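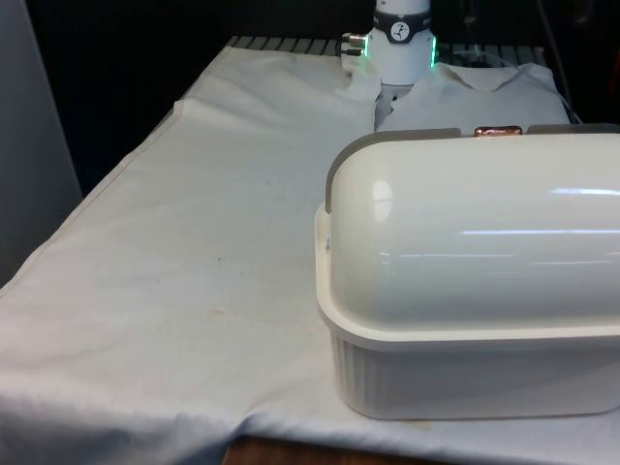 Tooling week, part whatever

posted by the Sisto desk, one evening in April

Quick one, dinner's in the oven. Finally ripped the old planner out of Tidine and put Mamo in. Took most of the month. Still not sure I like it.

Main headache was perception — glossy lids. Depth on a shiny curved surface is garbage, so the point cloud had holes where the lid should be, and the planner read holes as free space. Great. Now anything with missing depth counts as occupied until a second view clears it. Slower but I sleep better.
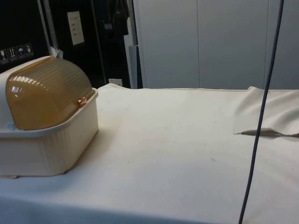
White cloth on white cloth is the other one. Segmentation kept merging the fold with the table cover. I lowered the threshold and then it started finding wrinkles everywhere, 29 "objects" in one pass. Went back to using height over the fitted plane, which mostly works untill the cover bunches up.

Timing: replan was 300 ms, now 167. Most of that was me logging every waypoint to disk. Dumb.

Todo — cable as a collision object, cap the sampler at 3000 nodes, write the config docs (lol). Pillau branch gets merged when the tests stop flaking.

Ok oven's beeping

Comments (3)

gridlock_m: same depth problem with jars here. do you filter before or after the plane fit?

tooling desk: after. before ate to much of the edge

pkt77: pls write the config docs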